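Table tips, tested

Do you need a tray under every plate? The Pimora leaflet says yes. I doubt it. A tray earns its place when you carry things from room to room, and mine mostly collects crumbs underneath.

Metal containers are another matter. I've used a small stainless steel one for 6 years and it still wipes clean. Skip the special polish – warm water and a drop of washing-up liquid will do.

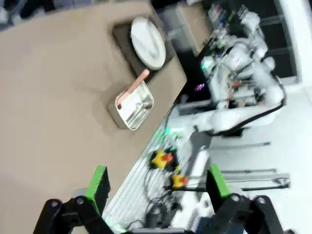 Dry it straight away if your water is hard. Vinegar helps with old marks, but rinse well.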